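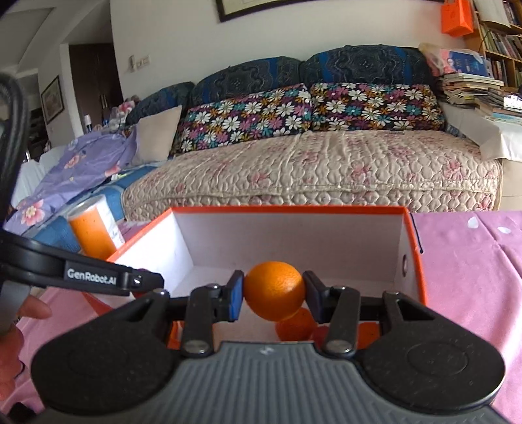
*Orange held between the blue pads, over the box.*

I'm Yatziri, and I write up the gear we carry at Padia before it goes on the shelf. The Koditz pad set is the one I get the most mail about, so this page got longer than the others - sorry, I like these things!

What you're buying is a set of soft contact pads for two-finger grippers, hand-held or arm-mounted. They go on the inner faces of the fingers and they're meant for fruit, eggs, bread rolls, bottles, anything you'd rather not dent. I did most of my testing on citrus at a kitchen-sized table in February, picking and placing into a small cardboard box, and I went through 196 picks before I swapped the first pair out.

**What I liked**

Round stuff used to roll out on me if I closed even a little off center. With these I could be sloppy and still get a lift (oranges are easy, plums took me a while). The surface wipes down with a damp cloth, and after a whole afternoon of peel oil that matters more than I expected.

**What I didn't**

Thin things. A playing card or a single sheet of paper is hopeless, and for those I'd go with the harder Ulten pads and put up with the marks. The adhesive backing also wants a full night before you use it. I gave mine an hour the first time and peeled one half off on a lemon.

**What's in the bag**

- four pads (two pairs)
- alcohol wipes
- a paper template for trimming, good for narrow fingers

**Price and ordering**

A set is $33. Ask for part 1712 if you're ordering by phone, because the older part has a thinner backing and we still get mixed orders. Koditz rates the pads for 3000 closes. I haven't gotten anywhere near that, so I can't tell you if it holds up, but I'll update this page when I have.

If you run the Kravchuk fingers with the curved tips, trim the top corners first or the pads will lift there. Not sure what you've got? Send me the width of the flat part of your finger and I'll check it against the template. I usually answer before noon.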